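Last updated 04/06/2026 by Tainá Queiroz, packing room. If your question isn't here, write it on the sheet by the kettle and I'll add it.

# The arm on the shelf bench: your questions

I've worked in the packing room at Peixoto for long enough to have had opinions about every bit of kit that's come through the door, so when the arm arrived I got asked to collect everybody's questions. I'm not an engineer! Where I didn't know something I asked Norent, who supplied it, and I've put their answer into words I'd use myself.

## What does it do all day?

It picks boxed snacks and puts them on the small wooden display shelves that go out to cafés and staff canteens. We used to fill those by hand, one after another, and if you've done a full shift of it you'll know what it does to your shoulders. The arm does the plain boxes. Bags, tubs and anything with a ribbon on it still come to us.

## Is anyone losing their job?

This was on the sheet in four different handwritings, so I asked it first and I asked it in writing. The answer I got is that no posts go because of the arm, and that this is fixed until November, when it gets looked at again with the reps in the room. I'd have liked a longer promise than that and I said so. What has changed is the agency cover – we've been booking less of it on the filling side, and I don't think it's fair to leave that out.

## So what do we do now that we didn't do before?

More checking, more fetching, a lot less reaching. One of us minds the bench each shift, which means loading the boxes, looking over the finished shelves and clearing things when it gets in a muddle. The rest are on mixed orders, returns and the Undska line, which was always short of hands anyway.

Personally I like the mix. A couple of people have told me they miss the filling, because you could do it and chat, and minding the arm you have to keep half an eye on the screen. I've passed that on.

## Can I say no to bench duty?

Yes. Tell your shift lead and you'll be put on something else. You won't be asked to explain. If you'd like to try it first and then decide, that's fine too, and plenty did exactly that.

## How long is the training?

Two mornings, paid, in work time. The first is mostly stopping it, starting it and where to stand. The second is sorting out the usual faults with someone from Norent next to you. After that you shadow for 3 shifts before you mind it on your own. If you need longer, ask – I did, and it wasn't a fuss.

## Is it safe to stand near it?

Stay behind the yellow line while it's moving. If you need to reach in for anything at all, even a scrap of tape, press stop and wait for the light to change first. It slows down when somebody comes close, but please don't test that for fun. (You know who you are.)

Long sleeves rolled up, lanyards off, hair back. Same as for the tape machine.

## Why is it so slow with some boxes?

It goes by what its camera sees, and it likes a box standing up straight with a clear side. Shiny ones give it trouble and so do ones that have been squashed in transit. It can take up to 90 seconds to make its mind up about an awkward one, and I know it's tempting to lean in and nudge. Press stop, straighten the box, start again. It's quicker in the end.

## It put a box on crooked. Do I have to report it?

If it's only crooked, straighten it and carry on. If a box is dented or the shelf has been knocked, put a line in the book with the time and the shelf number. We had 23 lines in the first month and Norent changed how it grips the tall boxes on the strength of them, so it's well worth the bother of finding a pen.

## Is the camera watching us?

I wanted this one nailed down as well. The camera sits at the arm's wrist and points where the arm is working, so what it gets is shelves and boxes from very close up. The pictures are used for sorting out faults and they aren't used for timing anybody or for appraisals. That's in the written agreement, and there's a copy in the blue folder if you'd like to read the exact wording. If you ever hear different, come and find me or your rep straight away.

There's one of the camera's views at the foot of this page so you can see how near it gets.

## What happens when it breaks down?

We fill by hand. The old benches are staying put, and we're all keeping up a bit of hand filling each week so that it doesn't turn into a panic. Ring Norent from the packing room phone, not your own. Targets are dropped for the rest of that shift – do hold your lead to it.

## Will the Cultetti site get one?

They're thinking about it. Some of their lot are coming over to have a look and talk to us without managers about, and I'd encourage you to be frank with them, good and bad.

## Can we give it a name?

The sheet has eleven suggestions, and I can print perhaps two of them. Keep them coming, but keep them clean, please.

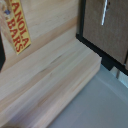

Wrist camera view: granola bars by the wooden shelf.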